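Home | Awards | Voting | Tickets | FAQ | Contact

Prundau Screen Awards – Frequently Asked Questions

Share 40 Comments 105

What are the Prundau Screen Awards?

They're our yearly night for television, and we love putting them on! Viewers pick the popular categories, a panel picks the craft ones, and everybody ends up in the same room at the Kaewmanee Theater cheering for people they've been watching on the couch all year.

Who can vote?

Anyone aged 13 or over with a free account. You don't have to live in Prundau. We get ballots from all over, and some of the keenest come from people who moved away years ago and still follow the local soaps.

How many times can I vote?

Once per category. You can go back and change your mind as often as you like until voting closes at 6 p.m. on the last day of September. Only your final choice counts, so go ahead and vote early, then catch up on that drama your sister keeps going on about.

Do I have to fill in every category?

No. Skip whatever you want. If all you care about is Best Daytime Host, vote for Best Daytime Host and hit Submit.

My favorite show isn't on the list. Can I add it?

Yes, please do! There's a write-in box at the bottom of each popular category. Last season we read through 1424 different write-in titles, and two of them made it to the final ballot. The show has to have aired at least four new episodes since the previous ceremony. Reruns and clip specials don't count.

What's the difference between Most Popular and Outstanding?

Most Popular awards are decided by your votes. Outstanding awards go to the panel, which is made up of writers, editors, camera crews and former winners. The same performer can win both in one night, and when that happens the noise is incredible.

Can I come to the ceremony?

You sure can. We hold back up to 200 balcony seats for the public and give them out by drawing. Enter from your account page under Tickets. Winners get two seats together – sorry, we can't do groups.

Is there a dress code?

Dress up as much as you like. Sequins are welcome. The balcony gets chilly, so bring a jacket.

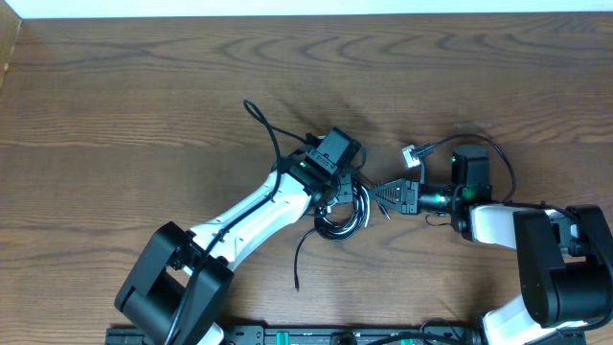 Photo: Ulgate Media

Can I watch from home?

Yes. Prandura streams the whole show free, starting with arrivals at 6:30 p.m. and the first award at 8. Captions are on by default, and the replay stays up for a month.

Will winners sign autographs?

Many of them stop at the rail on the way in. We can't promise who, but come early and bring your own pen!

I forgot my password and voting closes soon. Help!

Use the reset link on the sign-in page and check your spam folder. Still stuck? Write to us through Contact before 4 p.m. on closing day and put VOTE in the subject line.

When are the nominees announced?

In August, on the Prandura morning show and on our home page a few minutes later.

Back to top | Past Winners | Rules | Press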